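Chapter 5
Stainless Steel and Its Surface

Last updated: Jul 22, 2025

Chapter 4 treated steel as an alloy of iron and carbon and traced how its strength depends on carbon content and heat treatment. Strength, however, is seldom what limits the life of a steel part in the home. Most household steel fails at the surface. This chapter deals with the group of steels made to resist that kind of failure, and with the thin layer of oxide on which the resistance depends.

A steel is called stainless when it contains at least 10.5 percent chromium by mass. Chromium at the surface reacts with oxygen in the air and forms a film of chromium oxide a few nanometers thick. The film is dense, holds tightly to the metal, and is too thin to be seen. When it is scratched, fresh chromium is exposed and the film forms again, provided oxygen can reach the spot. This state is called passivity. Iron oxide, or common rust, does not protect in the same way – it is porous and flakes off, so that attack continues underneath. 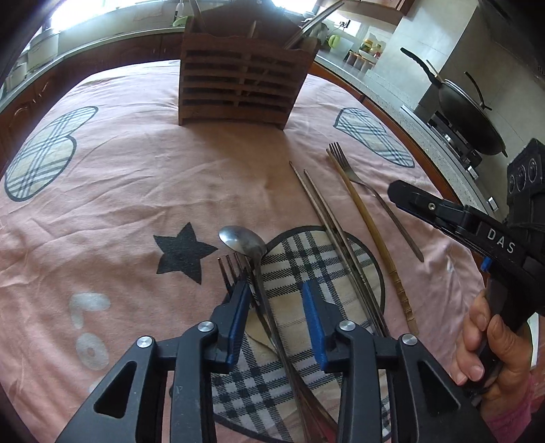

Figure 5.1 Fork and long steel spoon on a table.

Tableware is a useful starting point for the subject. It is handled daily, comes into contact with salt and weak acids, and is washed in hot alkaline water. Two families of stainless steel meet most of this demand. Austenitic grades, such as the common 18/8 alloy with 18 percent chromium and 8 percent nickel, are easy to press into shape and resist corrosion well, but they cannot be hardened by heat treatment. Martensitic grades carry more carbon and can be hardened to hold an edge. They are used for knife blades and are more likely to pit.

Pitting begins where the film breaks down locally, most often in the presence of chloride ions. The small cavity that results is poor in oxygen, and the film cannot re-form inside it. Section 5.3 develops the chemistry of this process. Section 5.4 applies it to the Sollmont wash trials, in which 34 test pieces were held in salt solution and examined for pits under low magnification. The record tables were prepared by Shiela Saludo and are reprinted in Appendix C.

Before going on, the reader should review oxidation numbers and the galvanic series. Both are used without further explanation from Section 5.2 onward.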